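September 30, 2026

Went to the Morkier presentation after all, mostly for the coffee. They are calling the new tower Ngau Heights now, though the ground out there is as flat as a plate. The man with the clicker said 161 units, all of them "minutes from the future station." He did not say how many minutes, or whose legs.

I have heard about that station since I moved here. There was a map with a dotted line on it, and the dots have moved twice. I asked when the trains would run and was told it was "very exciting."

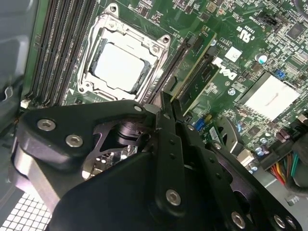 The deposit is 4,000, refundable, except that page 5 of the handout says refundable "less processing." I asked what processing costs and got a phone number. A couple next to me signed anyway. Maybe they know something.

Kudano is building it and Cemunex is pouring the concrete, or so the banner said. Kudano put up the block behind the market, where the elevator has had a paper sign on it most of September. I brought this up and the clicker man wrote it down very slowly. 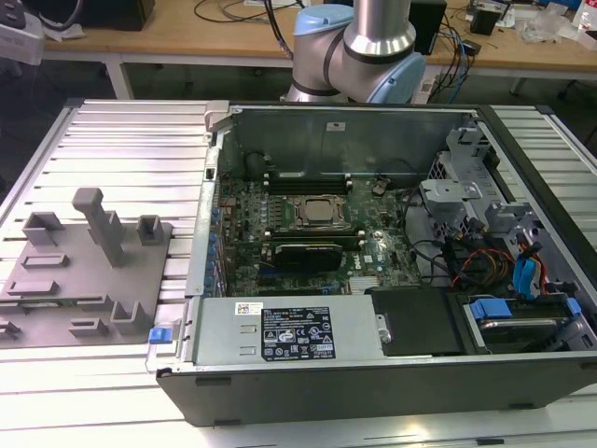 They say 50 units are already spoken for. I walked past the lot on my way home and saw a fence, a puddle and a billboard of people laughing on a balcony — no crane, no hole. The balcony in the billboard is bigger than the one on the floor plan. I measured with my thumb.

I kept the handout. I will call the number tomorrow and ask about the processing, and about parking, which I forgot. Rent is due too.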